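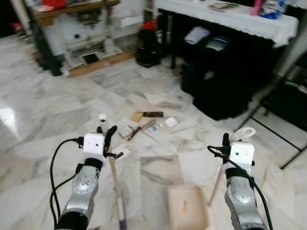 White marble floor, soft grey veining. Thread follows – newspapers!

Right. Plirnham Library has finally got the Vestport Courier online and I have been in it since lunch so you're all getting a thread

It's the full run bar a few gaps. 151 bound volumes, scanned page by page, adverts and all. You can search it from home if you've got a library card. If you haven't got a card, get a card, it takes one form

First thing I did was search my own street. Obviously. One stolen goose, two weddings, a very long row about a wall

Second thing – shipping columns. If you do family history and your lot were anywhere near the harbour, go there first. Crew lists, late arrivals, who got fined. Search by ship and not by surname, the surnames are spelt any old how

On that. The text search is ropey before the paper changed its typeface. "Harbour" comes up as "Harhour" and "Barbour". Try the wrong spellings on purpose. Got 17 extra hits that way for one chandler

Zuzanna Lis on the local studies desk told me the trick with dates: leave the search box empty, pick a year, then just browse. Slower but you see what the search misses. She's right, annoyingly

Gaps, for anyone planning a visit: 3 volumes were too fragile to scan. They're still in the store and you have to ask for them at the desk. Allow a day's notice. Film copies exist for one of them I think?? will check

Also new and getting no attention at all – the Akpalu pamphlets. Nearly 500 of them, mostly printed for chapels and debating societies. Kwaku Wumbei did the catalogueing and the subject headings are a joy. There's one for "Complaints, musical"

They're under a seperate tab from the newspapers. Top right, small grey text. Took me ages

Downloads: single pages come as PDF, fine. Whole issues time out on my laptop, every go. Anyone managed it?

Edit to the above – Mateja Hodžić says do it in the evening, after 8pm. Will try tonight

Access from outside the library goes through the Zukier login now, old barcode-and-PIN page is being switched off in July. Your PIN stays the same. Bookmarks won't so redo those

There's a drop-in on Tuesday, ground floor, bring a name or a street and they'll sit with you. I'll be there arguing about the wall

Ok the goose. People asking. It was found. Page 4, bottom of column two, the week after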